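Girkano Shared Workshop
Minutes of the January members' meeting

Present: Carleen Lowther (chair), Fuad Habte, Zewditu Wako, Tsegereda Mamo, Zinash Kassa (minutes)

1. Welcome
Carleen thanked everybody for turning out on such a foul evening, and thanked Tsegereda for the ginger cake, of which there was very little left by the time we got to item 2. The last minutes were agreed.

2. The Endale arm
Fuad took us through the simulated bench, which he has been building up in the evenings and is clearly (and rightly!) very fond of. The job is still the one we settled on in the autumn, getting the arm to pick tubes from the yellow rack, and he wants it behaving on screen before we let it loose on real ones.

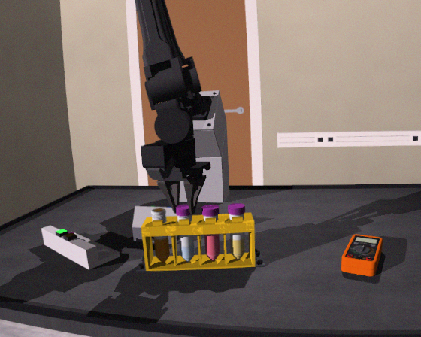

Zewditu Wako wondered whether we were being too trusting of the simulator, as real caps can be stiff and real racks slide about, and she would like a grip test on the actual bench before any more evenings go into the model. There was a good long chat about this, and in the end we agreed to do both side by side.

Fuad then moved on to the wrist view, which he would like to use for the final approach once the arm is over the rack. 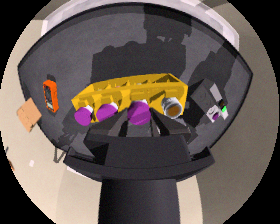
He has logged 1,542 trial runs so far and would like more than 800 of them gone through by hand, so that the poor ones can be set aside. Tsegereda and Carleen kindly offered to share the job.

Action: Fuad to put the runs on the shared drive.
Action: Zewditu to plan the grip test.

3. Money
Agreed to spend up to £20 on rubber sheet for the fingertips.

4. Any other business
The kettle is on its last legs and Zinash will bring in her spare. Please would whoever has the small hex keys pop them back in the drawer.

Meeting closed at 9.15 pm.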